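Give the robot a worse view and let it learn more

Dilani Samarakoon

April 4, 2025

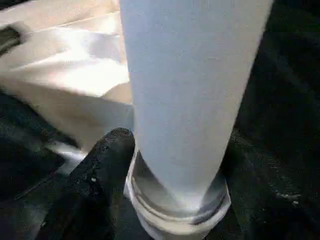
I've become a firm believer in the wrist camera, and the result that did it came out of the Zinau project this spring. The team trained one policy with a fixed camera looking down on the bench and another with nothing but a small camera at the gripper, and gave both the same 200 demonstrations of handling soft goods. From the wrist you lose nearly everything a person would want to see. A white sleeve fills the middle of the view, one black finger looks enormous against the ringed collar at its base, and the bench is mostly darkness. I looked at views like that for years and thought, well, nobody could work from this! But the place where finger meets collar is right there, big and close, and for this kind of job that contact is what matters most.

The numbers surprised me (and I'd read the draft twice). Over 151 trials on items neither policy had met in training, the wrist-only one failed 19 times. The overhead one failed more than twice as often, and most of its failures happened in the last few centimetres, where the hand gets in the way of its own camera. If you've ever tried to thread a needle while somebody else holds the lamp you'll have some feeling for this.

What I love about the method is how little there is to it. No depth sensor, no model of how cloth folds, no careful calibration between camera and arm that has to be redone every time a trolley bumps the table. The camera rides with the hand, so a movement of the hand is a movement of the view, and the policy learns that link straight from the demonstrations. Miah, the older system we used at Ranport, had a calibration routine that took most of a morning. I don't miss it one bit.

There is a fair objection, and I've had it put to me at some volume. A wrist camera can't find what it isn't pointing at. Put the part behind the arm and the policy will wander about, or worse, settle on some other pale thing and go for that. In the Zinau trials every run began with the target at least partly in view, and the paper says so plainly on its second page. I'd like to see that condition dropped. I'd also like to see the same comparison under bad light. Soft pale fabric over a dark bench gives you bright patches with hardly any detail and shadows with even less, and a person can guess across those gaps far more easily than a small network can.

Still, I think people draw the wrong lesson when they answer this by bolting on four more cameras. The Skasex collection has 3979 recorded episodes, all with three views each, and plenty of the policies trained on it seem to lean on whichever view is easiest and ignore the close one until it's too late. Start with the hand. Get the grasp working from there, then add one wide view for the searching and check that it earns its place by switching it off now and again.

The group plans to release the wrist-only recordings in May, failures included. I'll be going through the 19 first.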